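Do we need another checklist?

Vinwood has put out its good practice note for hand-held gripper recording, and members have been asking whether to sign up. I've read all 33 pages. I'm not sure they'll change much.

Some of it is plain sense. Keep the markers on the gripper clean and in view. Say in your log which trials you threw away. Werstead does both already and reports 521 trials kept, with 60 dropped and a reason beside each. Fine. But the note then asks every site to declare its work area "controlled", and never says what the word means. Is a shared office controlled? Is a mezzanine with people at their desks? Two sites could tick that box and mean quite different things by it.

I'd also like to know who checks. Seyoum wants sites to grade themselves, once a year, in November. I have yet to see a self-graded form come back with a fail on it.

An apple on a plate is as simple as a task gets, and the note still leaves you guessing what to write down about the cables on the floor or the people nearby.
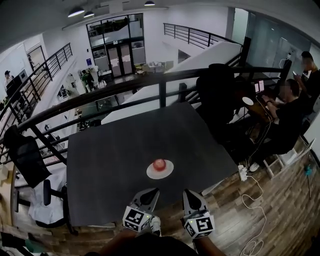

Comments on the draft

Send them to the Clorasora desk before the end of November. Please quote the clause number, and keep it short.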